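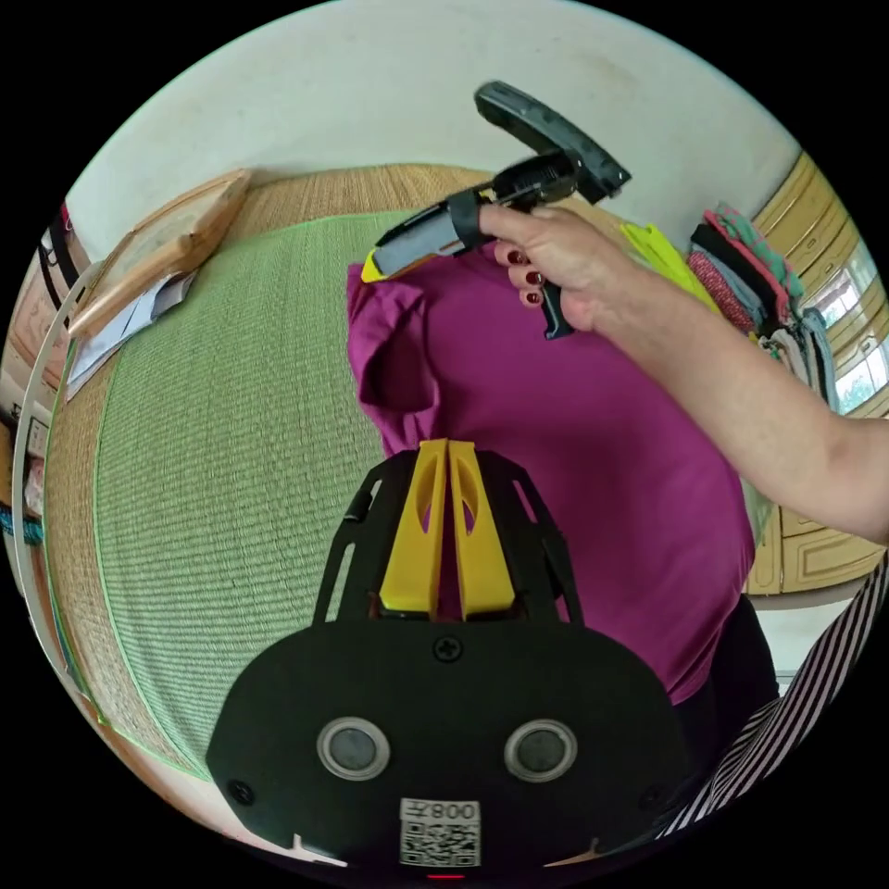

**zistis_kata** - 7:42

Good morning to all. I am preparing to move from a flat in town to a small house, and I must decide about the sourdough. My starter is four years old and I keep it in the fridge. The new house has a cold pantry, and the landlord told me it stays at 16 degrees nearly all year. Can I keep the starter there without the fridge, and how often should I feed it? I bake two times in a week, mostly rye with a little wheat.

**Levatik** - 8:15

16 is a very nice temperature for rye. I would feed it once a day, in the evening, and take from it directly for baking. My mother kept hers like this in a stone jar and she never owned a scale.

**oven_guerin** - 8:31

I don't agree with once a day. At 16 degrees a stiff starter can wait two days if you feed it well. I use 100 grams of flour, half of that water, and a spoon of the old starter. If you feed every day you will only throw away flour, or you will eat pancakes until summer.

**Levatik** - 8:40

Stiff, yes. But she bakes rye, and most people keep rye soft like porridge. Soft and two days without food, it will smell of nail varnish.

**oven_guerin** - 8:52

Then make it stiff! Rye also can be stiff. It is a bit ugly to mix, you need a wet hand, but it works. I have done it since April and the bread is less sour than before.

**Irina Sandu** - 10:06

Can I ask which flour, Kata? It matters more than the hours, in my opinion. With wholemeal rye my starter finishes its food much faster than with the light one. When I changed from one to the other I had to learn everything again, and the first three loaves were flat like a plate.

**zistis_kata** - 12:20

Thank you for so many answers. It is wholemeal from the Tritau mill, quite coarse. My starter is soft, like thick yoghurt. Less sour sounds good to me, my husband complains a little.

**Irina Sandu** - 12:34

Then I would stay with once a day for the first two weeks and smell it each time. After that try a stiffer one in a second jar, and keep the old jar in the fridge until you are sure. Please don't move house with only one jar. I did this once and it broke on the stairs.

**oven_guerin** - 13:03

The second jar is good advice. You can also dry a little on baking paper, it keeps for months in a cupboard.

**Levatik** - 13:10

On this we agree. I still say that husbands should get used to sour bread.

**zistis_kata** - 18:47

I have put some on paper now and it is drying on top of the cupboard. One more question - does the pantry jar need a closed lid, or is a cloth enough?

**Levatik** - 19:02

Lid, but not screwed tight. With a cloth you get a dry skin, and sometimes flies.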